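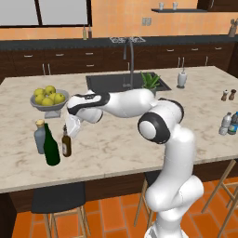
Figure 1. Rendered view of the kitchen model: the arm over the island, with the gripper above the neck of the brown bottle.

Building a Home Arm, Handout 2
From the kitchen model to the bench
Stusudby Shared Workshop, Thursday evening group
Notes by Lakshmi Hegde

Please read these notes before the session and bring them with you. The last handout was about the printed shells and the joints. In this one we leave the screwdrivers in the drawer for an evening and work on the approach, by which I mean the part of the movement between "the arm is somewhere" and "the fingers are ready to close."

1. What we are building

Our arm is called Tanguy. It will be mounted on the long bench in the workshop and later, if everything goes well, in the kitchen of one of the members. The model of the kitchen is made in Zollora, which is installed on both computers in the back room. The file name is dolledwood_kitchen, after the street where the first version of the model was measured.

The model and the bench do not have the same layout. On the bench the arm has free space on all sides. In the kitchen model it stands close to the island and must reach over the counter from the front. I ask you to plan for the kitchen already now, as a movement which works in the kitchen will normally also work on the bench, and the opposite is often false.

2. Words we use

Approach point: the position of the gripper directly before it goes down to the object.

Grasp point: the position of the gripper when the fingers close.

Clearance: the free distance between any part of the arm and any object that we do not want to touch. Please notice the words "any part." Beginners measure clearance only from the fingertips.

Elbow height: the height of the elbow joint over the counter. With our arm a high elbow gives a steep forearm, and a low elbow gives a long, flat one.

3. The approach from above

In Figure 1 the fingers point down and the bottle stands directly under them. The approach from above is our standard for narrow objects which stand upright, and you will use it for all exercises in this handout.

It has a clear advantage on a counter with many things. The gripper needs free space mainly over the object, and the neighbors can stay where they are. Look at the tall green bottle near the brown one. If the gripper came from the left at the height of the neck, we would have to think about the green bottle during the whole movement. From above we think about it only for the last part, but there we must think carefully: the green bottle is taller than the target, so the open fingers will come down past its top. Check the width of the open gripper and not only the width of the closed one.

The disadvantage is in the forearm. It lies across the counter to the left, and when the gripper goes down, the forearm follows. Everything under it has to be included in the collision check. In the kitchen model the potted plant behind the forearm and the faucet of the sink are the objects I would look at first. The view in the figure does not tell you the depth between them and the arm. Turn the view, or read the distance in the clearance window.

4. Procedure in the model

Open the kitchen file and save a copy with your own name. Do not save over the shared file.

Select the brown bottle as target. Place the approach point over the neck, with the fingers vertical.

Let the program calculate the joint angles. There are usually several solutions. Choose one with the elbow up and write down the angles.

Switch on the collision check for all links. It is switched off when the program starts — every time, also if you had it on yesterday.

Run the movement down to the grasp point at the slow setting. Watch it from the side and then from the end of the island.

Move the bottle a small distance and repeat. A grasp which works at only one place is not yet a solution.

When you are content, start the batch run. It repeats the approach 2,000 times with small random changes in the position of the bottle. Start it before the coffee break. Save the list of failures and do not delete it, even when the list is short.

5. Reading the list of failures

Roald Boström has written the script which sorts the list, and he can help with it on Thursday until 9 p.m. The column "link" tells you which part of the arm touched something. The column "object" tells you what it touched.

If the link is a finger and the object is the target, your approach point is probably a little to the side of the neck. If the link is a finger and the object is another bottle, open the gripper less. If the link is the forearm, changing the gripper will not help you. Go back and choose another elbow height.

Some rows say "limit" and have no object. In these cases a joint came to the end of its range. Members who have a long forearm solution see many such rows when the bottle moves away from the base.

6. On the bench

The real arm may be moved only when two persons are present, one at the keyboard and one at the stop button. The person at the stop button does nothing else. Hands stay behind the yellow line until the motors are off.

We use empty plastic bottles on the bench. Please no glass, also if you have practiced a lot. The friction values for the bottles in the model are my own estimate from May, and I do not trust them for the closing force. Begin with the lowest force and increase it in small steps.

7. To prepare

a) Repeat the procedure with the green bottle as target. Explain in a few sentences what changes for the approach point and for the elbow.

b) Find an object on the island for which an approach from above is a bad choice. The fruit bowl is allowed, but then please discuss the bowl and the apples separately.

c) Write down one question about the calibration of the wrist. We begin with these questions, and the calibration sheet is handed out afterwards.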